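Chapter 7
Soft Things: Teaching Your Build to Handle Cloth

By Eldana Bogale

By now your arms can pick up a block, carry it across the bench and put it down where you asked. That deserves a little celebration! Hard objects have been kind to us, though. A block keeps its shape when you grab it, so you can measure it once and trust the number. Cloth gives you a new shape every time you touch it, and that is why I love this chapter more than any other in the book.

We'll start at the fingertips. The wrist camera is the best seat in the house for this kind of work, so get used to reading its view, tilt and all. White bedding is a wonderful first surface – soft, wrinkled, and nearly the same color everywhere.

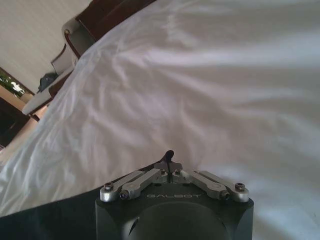
Ulero Shared Workshop – Home Robotics Group

Look at how the dark fingertip stands out against the sheet. Your software can find that tip easily. Finding the sheet is much harder, with pale folds running into other pale folds and very little for a depth estimate to hold on to. In the Drilton exercises you'll record 60 wrist views of a plain sheet and mark the ridges by hand. It's slow going, but your eye gets better quickly, and so do your guesses about where a pinch will hold.

Notice the links, too. Four metal links meet at a small center block, and every pivot screw is a place where play can creep in. With a wooden block you'd hardly care. With a single layer of cotton, a tiny bit of slop can mean closing on air or grabbing the mattress cover as well. Check your own screws before each session (I keep a hex key on a string around my neck, and I recommend it).

Once you're happy with the close view, step back to the wide one. A T-shirt is the classic first garment: it has a clear outline, two sleeves and a collar, and everybody has a spare.
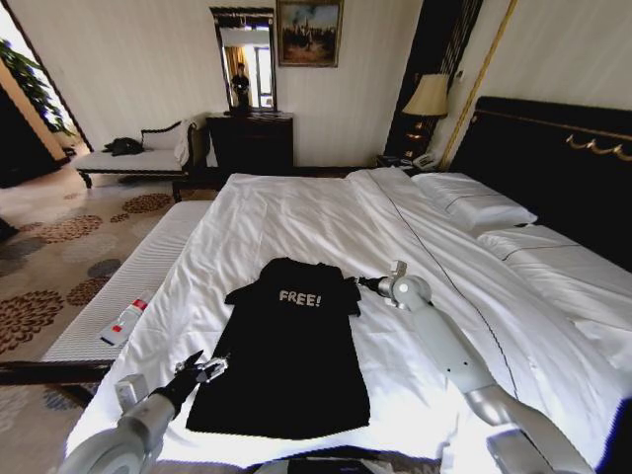

Tekleab Workshop Readers, Vol. 19, p. 50

A black shirt on white sheets gives you the strongest outline you could ask for, and the lettering near the collar is a handy landmark for telling one end from the other. Lay yours out flat in the same way, with the sleeves out to the sides, and bring one gripper in from each side. Practice the approach alone at first – no grabbing! – and stop each arm just short of the fabric.

Before you go on to Section 7.1, you'll need:

Two working arms, calibrated as in Chapter 6
A wrist view and a wide view, both saving to disk
A dark T-shirt and a light sheet
The Grullel logging sheet from the back of the book

7.1 Finding an Edge Worth Grabbing

Start with the hem. It's thicker than the rest of the shirt, it's usually close to straight, and a gripper that lands a little off will often still catch it. Put the shirt down, open your wide view, and trace the hem from one side seam to the other.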